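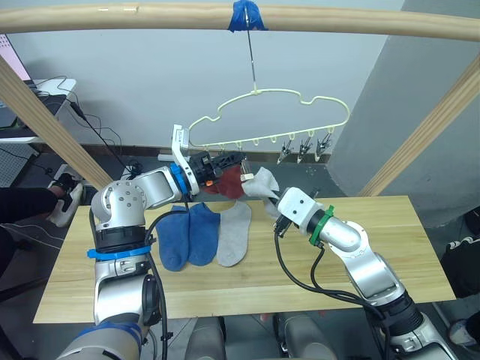 この章を読む時間の目安：6分

第4章　洗濯と水のはなし

洗濯というと、みなさんはまず洗剤の泡を思い浮かべるかもしれませんね。けれども、衣類の汚れを落とす仕事の大部分を引き受けているのは、実は水なのです。汗の塩分のように水に溶けやすい汚れは、水につけておくだけでもずいぶん離れていきます。いっぽう皮脂のような油の汚れは水となじみにくく、そこで界面活性剤の出番となるわけですが、この小さな分子の働きについては、あとの節でゆっくりお話しすることにしましょう。

さて、第3章で訪ねた山あいの町フェトデールを覚えているでしょうか。町を流れるイリツ川の水はカルシウムを多く含む硬水で、石けんの泡がなかなか立ちません。町の人たちは昔から、2月の冷たい朝にも雨水をためた桶まで足を運び、靴下や肌着のような小物はそちらで洗ってきたそうです。同じ石けんでも、水が変われば洗い上がりが変わる。なんだか料理の出汁の話に似ていますね。

この章では、水の硬度、洗剤の種類、すすぎ、干し方の順に学んでいきます。途中に実習もありますから、家で使っている洗剤の表示を書き写して、月曜日の授業に持ってきてください。用語がわからなくなったときは、巻末の223ページに索引があります。あわてず、家の洗濯物をながめながら、のんびり読み進めていきましょう。

4.1　硬い水、軟らかい水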